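Chapter 4
Budgeting for a Sorting Cell

The purchase price of a robot arm is seldom the largest line in a first-year budget. This chapter sets out how to cost a small sorting cell before any quotation is requested. The worked case is the Kitham bench, which sorts mixed items into two categories, fruits and office supplies.
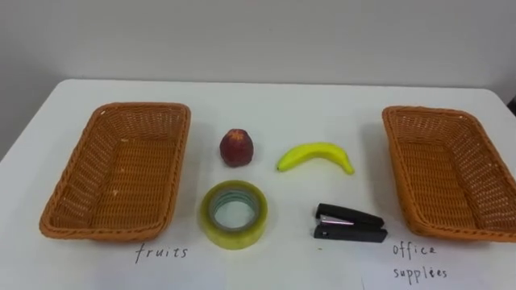 4.1 Fixing the task

Write down the items, the containers and the labels first. A banana and a stapler differ in shape and surface, and the hand must be specified for both. Joo's rule is to cost the hardest item in the set and ignore the rest.

4.2 Hand and arm

Quote the hand separately from the arm. A hand with four fingers and a thumb costs more to maintain than a two-jaw gripper, and its cables are consumables.

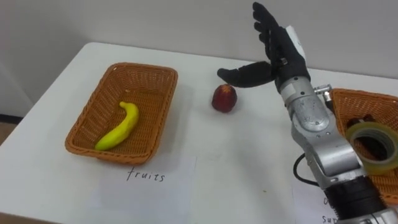

Spare parts should be entered for 18 months, with delivery charges shown on their own line. At Kitham the Rellholm cable set came to £1,819, an amount missing from the original estimate. Allow three weeks for installation and enter the labour at full cost, including staff already on the payroll.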